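Notizen für den Vortrag im Gemeindesaal, Abendtermin
Arbeitstitel: Wer redet, wer regiert mit? Ehepartner, Kinder und Vertraute in der Politik

(Erst Wasser einschenken, dann anfangen. Nicht wieder mit dem Mikro in der Hand herumfuchteln, lieber das Ansteckding nehmen.)

Guten Abend zusammen, schön, dass ihr da seid. Ich sehe ein paar Gesichter von der Diskussion im Mai, da hatten wir ja am Ende fast Streit über die Frage, ob die Frau eines Bürgermeisters im Rathaus ein Büro haben darf. Genau da will ich heute weitermachen, weil mich das Thema seitdem nicht losgelassen hat.

Kurz zu mir, für alle, die mich nicht kennen: Ich habe sieben Jahre lang Reden geschrieben, erst in einer Kreisverwaltung, dann bei Bestico, das ist eine kleine Agentur, die Verbände und Kommunalpolitiker berät. Also keine große Bühne, keine Gipfel, keine schwarzen Limousinen. Eher Feuerwehrjubiläum und Haushaltsdebatte. Aber ich sage euch, das Grundmuster ist da unten dasselbe wie da oben, nur mit schlechterem Kaffee.

Das Grundmuster geht so: Jemand wird gewählt. Und mit dieser Person kommt ein Mensch ins Haus, der auf keinem Wahlzettel stand. Ein Mann, eine Frau, eine Tochter, ein Bruder, manchmal ein alter Schulfreund. Und irgendwann steht dieser Mensch selbst am Rednerpult, weil der eigentliche Gast Grippe hat oder im Stau steht oder keine Lust hatte. Meistens geht das gut. Manchmal sogar sehr gut! Und trotzdem sitzt im Saal immer eine Person mit verschränkten Armen und fragt: In wessen Namen spricht die da jetzt?

(Hier Pause. Wenn jemand lacht, kurz mitlachen, dann weiter.)

Ich finde die Frage völlig berechtigt. Und ich möchte sie in zwei Teile zerlegen, sonst reden wir nachher in der Diskussion wieder aneinander vorbei. Erstens: Was darf so jemand sagen? Zweitens: Was darf so jemand wissen? Über das Erste streiten alle, über das Zweite fast niemand, und ich halte das Zweite für viel wichtiger.

Fangen wir mit dem Sagen an. Ich habe mir für heute noch mal meine alten Redemanuskripte vorgenommen, 127 Stück sind es geworden, der Rest ist bei einem Umzug verschwunden. Ich wollte wissen, wie oft ich für Angehörige geschrieben habe. Die Zahl verrate ich euch später, falls ich es nicht vergesse. (Nicht vergessen! Steht auf der vorletzten Seite.)

Was mir beim Lesen aufgefallen ist: Die Reden der Angehörigen sind fast alle über dieselben Themen. Familie, Kinder, Pflege, Ehrenamt, Gesundheit. Kein einziges Mal Kanalgebühren. Kein einziges Mal Gewerbesteuer. Man hat diesen Menschen, und das waren nun mal überwiegend Frauen, die sogenannten weichen Themen gegeben, und ich habe brav mitgemacht und es nicht mal gemerkt. Mir ist das ehrlich gesagt ziemlich unangenehm.

Dabei ist Pflege ja überhaupt kein weiches Thema. Pflege ist Geld, Arbeitszeit, Personalschlüssel, das ist so hart, wie Politik nur sein kann. Aber sobald die Gattin darüber spricht, klatschen alle freundlich und keiner schreibt mit. Und am nächsten Morgen steht in der Zeitung, welche Jacke sie anhatte.
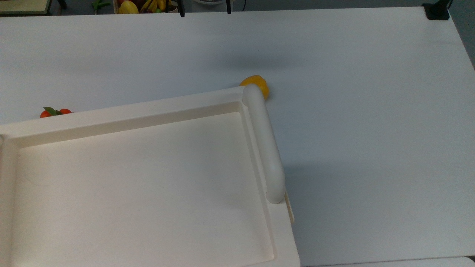 Und damit komme ich zu Valentyna Zakharchenko. Ich habe sie bei einer Tagung über kommunale Öffentlichkeitsarbeit kennengelernt, wir saßen beim Mittagessen nebeneinander und haben danach den halben Nachmittag geschwänzt, weil das Gespräch besser war als das Programm. Sie hat lange das Protokoll einer mittelgroßen Stadt geleitet und sie hat mir einen Satz gesagt, den ich mir auf eine Serviette geschrieben habe: »Beim Protokoll gibt es keine Privatpersonen, es gibt nur Leute mit und Leute ohne Namensschild.«

(Satz langsam lesen. Zweimal, wenn es unruhig ist.)

Sie meinte das ganz praktisch. Wer vorne sitzt, spricht im Zweifel für das Amt, egal was auf der Visitenkarte steht. Und wer das nicht will, soll sich bitte in Reihe vier setzen. Sie hat das in ihrer Stadt auch so durchgezogen, mit einer einfachen Regel: Wenn Angehörige eine Rede halten, steht im Programm, wer den Auftrag gegeben hat. Eine Zeile, kleine Schrift. Es gab wohl einen Riesenärger am Anfang und danach hat sich kein Mensch mehr daran gestört.

Ich mag diese Regel sehr. Sie verbietet niemandem den Mund, und der Mann mit den verschränkten Armen kann nachlesen, was er wissen will.

Jetzt zum Wissen, und hier wird es für mich spannender.

Stellt euch einen Küchentisch vor. Abends, halb zehn, die Bürgermeisterin kommt nach Hause und sagt: Du, das mit dem Grundstück an der Umgehungsstraße, das wird jetzt doch was. Mehr sagt sie gar nicht. Ihr Mann nickt und holt den Käse raus. Ist da schon etwas passiert? Wenn er Lehrer ist, vermutlich nicht. Wenn er bei einem Bauträger arbeitet, sehr wohl, auch wenn er am nächsten Tag keinen Finger rührt.

Den Küchentisch kann man nicht regulieren. Das will ja auch keiner, ich jedenfalls nicht! Aber man kann regeln, wer in welche Besprechung darf, wer welche Mappe bekommt und wer in der Mailverteilung steht. Und da wird es in der Praxis wirklich wild. Bei Bestico hatten wir einen Auftraggeber, bei dem der Sohn einfach in jedem Verteiler war, weil er mal die Computer eingerichtet hatte. Der bekam Personalakten. Er war neunzehn und hat sie nie gelesen, sagte er. Glaube ich ihm sogar.

(Falls jemand fragt, welche Stadt: nein.)

Pin-yu Yen hat dazu eine schöne kleine Untersuchung gemacht, sie heißt Nuria, fragt mich nicht warum, irgendeine Abkürzung. Sie hat kommunale Büros gebeten, für eine Woche aufzuschreiben, wer ohne Amt an Terminen teilnimmt. Fast 70 haben mitgemacht. Was dabei herauskam, war vor allem Verlegenheit. Viele Büros hatten schlicht keine Spalte dafür. Es gab »Verwaltung«, es gab »Gäste«, es gab »Presse«, und der Ehemann, der jedes Mal dabei war, stand nirgends. Der war halt da.

Ich habe Pin-yu gefragt, was sie den Büros rät, und sie sagte: eine Spalte mehr. Das klingt jetzt wahnsinnig bescheiden, ich weiß. Aber sobald die Spalte da ist, muss jemand etwas reinschreiben, und beim Reinschreiben kommt das Nachdenken.

So, und jetzt die andere Seite, damit ich hier nicht nur schimpfe. Ich habe Angehörige erlebt, die großartige Arbeit gemacht haben. Im Adeyemi-Haus, das kennen einige von euch, das ist die Beratungsstelle hinter dem alten Postamt, hat die Schwester eines Landrats jahrelang dafür gesorgt, dass Frauen nach Übergriffen am Arbeitsplatz überhaupt einen Termin bekommen haben. Ohne Titel, ohne Bezahlung, und natürlich hat ihr Nachname Türen aufgemacht. War das unfair? Ja, ein bisschen schon. Möchte ich, dass diese Türen zu geblieben wären? Nein!

Mit diesem Widerspruch müssen wir wohl leben, ich löse ihn euch heute Abend jedenfalls nicht auf. Ich würde nur gern erreichen, dass wir darüber reden wie Erwachsene und nicht wie über eine Seifenoper.

(Hier auf die Uhr schauen. Wenn es nach acht ist, den Abschnitt über Etbridge weglassen.)

Etbridge also. Unsere Partnerstadt, für die Jüngeren. Dort gibt es seit einiger Zeit eine schriftliche Vereinbarung zwischen dem Rat und den Familien der Spitzenleute, ganze zwei Seiten lang. Drin steht, was sie an Unterstützung bekommen, wenn sie repräsentieren sollen, also Fahrtkosten, Kinderbetreuung, jemand, der ihnen die Rede gegenliest. Und drin steht, was sie dafür lassen, zum Beispiel Gespräche mit Bietern bei laufenden Ausschreibungen. Unterschreiben ist freiwillig. Wer nicht unterschreibt, repräsentiert eben nicht und hat seine Ruhe. Ich habe eine Kopie dabei, die liegt nachher vorne bei mir, bitte nicht mitnehmen, ich habe nur die eine.

Was ich daran gut finde, ist der erste Teil. Wir erwarten von diesen Menschen ständig etwas, Lächeln, Händeschütteln, Kuchenbüfett eröffnen, und bezahlen ihnen nicht mal den Bus.

Ach ja, die Zahl. Von den 127 Manuskripten waren sieben für Angehörige. Ich hätte auf das Dreifache getippt, sie sind mir einfach stärker im Gedächtnis geblieben. Und bei keinem einzigen stand oben drauf, wer es bestellt hatte. Ich musste bei zweien richtig grübeln.

(Zettel weglegen, frei sprechen.)

Meine Frage an euch, bevor wir die Runde aufmachen: Würdet ihr unterschreiben, wenn eure Frau oder euer Vater morgen gewählt würde? Und was müsste für euch auf den zwei Seiten stehen? Wer mag anfangen, das Mikrofon kommt von links.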